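Folding at the big table: a talk with Soudabeh Ghaffari

Soudabeh Ghaffari has looked after the linen at the Clundel guest house for seven years. I met her there on 16/02/2026, when the morning washing was already done and she had a little time for tea.

She did not plan this work. "I came for two weeks, to help my cousin," she told me. "Then the lady before me moved away, and I had the key of the cupboard in my pocket. So I stayed."

The house owns 500 pieces, if one includes the small napkins. Most are white, but the dining room has its own colours, and these give her more trouble. "A white cloth you can boil. With a coloured one you must be polite," she said. She washes the darker ones inside out and dries them away from the window.

I asked what she needs most for her work. She answered at once: a good table. The old one had sharp corners, and fine cloth was caught on them many times. She prefers a white top with round corners, large enough that a cloth can be opened fully before the first fold.

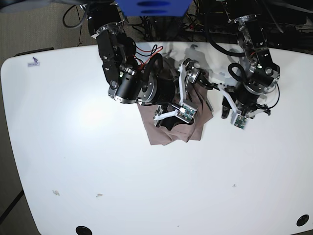
From a heap to a square

"People pull from the middle, and this is the mistake," Soudabeh explained. When a cloth lies in a heap, she first looks for a corner, and then she follows the edge with her fingers until she finds the next one. Only after this she lifts it. The folds she makes smooth with the side of her hand, always away from herself.

Her colleague Manouchehr Asadi folds in three parts, and she folds in four. They have discussed it for five years without result. "His are pretty," she admitted, "but they do not fit my shelf."

In March the dining room will receive new cloths, and she has asked for a mauve-brown again. "It hides the tea," she said, and poured me a second cup.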